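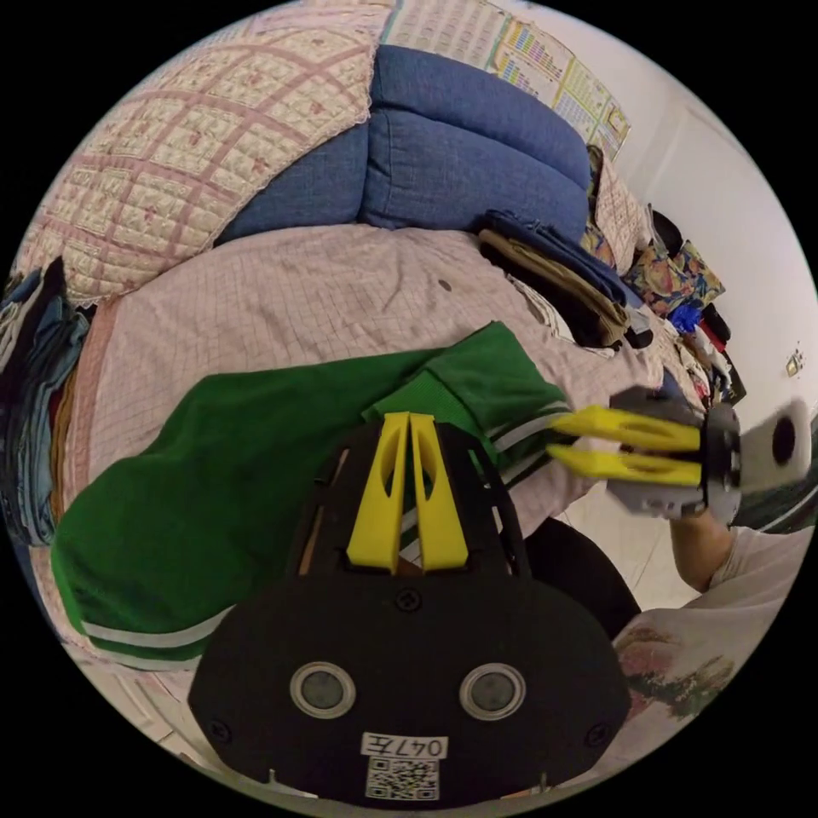
**Clothes on the bed: notes for the Colden library talk, March**

Thirty minutes, then tea. Afia Acheampong is introducing me and she's promised to keep it short. If she brings up the sock story, let her, then go straight into the opening.

**Opening (don't rush it)**

Hi everybody, thanks for coming out. Ask for hands: who has slept next to a pile of clean laundry this month? Put mine up first. Leave it up longer than is comfortable.

I fold on the bed. Always have! I had a perfectly good table for years and I used it for mail. My mother folded on the bed, standing up, radio on, and when I picture clean clothes I picture them on a bedspread. So tonight is all about the bed, and if you're a table person, you're welcome here and you can steal whatever works.

The first slide should be up already while people sit down. Start with the green jacket.

**The green jacket**

Bright green, mesh-textured, white stripes on the sleeve band and white along the hem. I love this jacket as a teaching piece because it's a pain. Cotton T-shirts stay where you put them. Mesh slides around, it grabs on zippers, and if you drop it on the bed it bunches up into a shape that has no obvious front.

So where do you start? Find a stripe. Seriously, find any stripe or seam or cuff and get hold of that. On this one I'd go for the sleeve band, it's the easiest thing to spot in all that green. Then follow it up to the shoulder, find the other shoulder, and let the rest hang. Now you've got a jacket again and you can lay it face down.

(Do it with the demo jacket from the bag. Mine's the gray one, say so, somebody will ask.)

- sleeves straight across the back, one over the other
- sides in to the middle
- hem up to the collar, then once more if the drawer is shallow
- flatten with your forearm, your hand leaves dents

Stop and let people try. The spare shirts are in the blue tote. Yaroslav Tymoshchuk has the second tote and will walk the back rows. He folds left-handed, so send the lefties his way.

**What's your bed doing?**

Okay, next slide. I want them looking at everything that isn't the jacket.
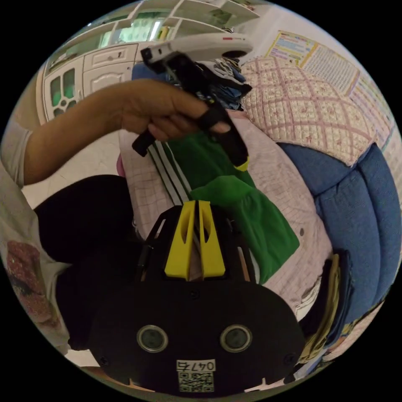 *Green with white stripes, on a very busy bed. Dark clothes in a heap at the back, folded olive and dark cloth at the lower right.*

Talk through this slowly. A bed you fold on has a lot of stuff on it before the laundry even shows up. Here we've got a pale pink checkered sheet, a quilted pink floral blanket, a blue padded cushion. That's a cozy bed. It's also a lot of pattern, and small things vanish on pattern. I've lost a whole pair of kids' leggings on a flowered quilt and found them that night with my feet.

My fix is cheap: spread one plain flat sheet over the top before you tip the basket out. Any plain color. Mine is an old Flomon one in cream with a scorch mark. When you're finished, you lift the sheet off and all the lint comes with it.

Then the dark heap. Point at it. I'm fond of a dark heap! Dark clothes look the same in a pile, so I leave them for last, open the curtains, and do them by daylight if I can. Black socks by lamplight is how marriages get tested.

And the folded stack, lower right. Ask the room where they put finished things. Most people will say "next to me," and that's where I used to put them too, and then I'd knee the stack climbing across for a sleeve. Put it at a corner. Pick the corner closest to the door or the drawers, whichever you're heading to.

Speaking of drawers: white cabinet in the background, couple of drawers, shelves on top with little things on them. I'm not going to tell anyone what goes in theirs. What I do ask is that you open the drawer before you start folding. If it's already full, you've learned something useful while your hands are still empty.

**My counting year (skip if we're past the halfway point)**

The year I kept a tally on the fridge, I folded 2,459 things. Socks counted as a pair. I wasn't trying to prove anything, I'd bought a clicker and wanted to use it. The big surprise was dish towels. Almost 30 in a bad week, and we're two people.

Afia will shout something about the dish towels here. Let her have it.

**The three piles**

Keep this bit loose, it went stiff last time.

1. Folds easily (do these first, it feels great)
2. Fights back (mesh, fitted sheets, anything with a hood)
3. Doesn't need folding at all

The third pile is where I get arguments. Pajamas! Gym shorts! Throw them in the drawer. Somebody in Bråten told me after a talk that she irons hers, and we had a lovely chat and neither of us budged.

**Questions**

Likely ones:

- Fitted sheets: yes, I'll demo, need a second person, grab Yaroslav.
- Hanging the jacket instead: sure, if you've got the rod space. Wide hanger.
- The Rerkenano folding board: I own one. It lives under the bed. Pass it around if they want a go.

Remind people to drop the spare shirts back in either tote, folded or not. Room has to be cleared by nine, and the tea urn takes forever to cool, so empty it first.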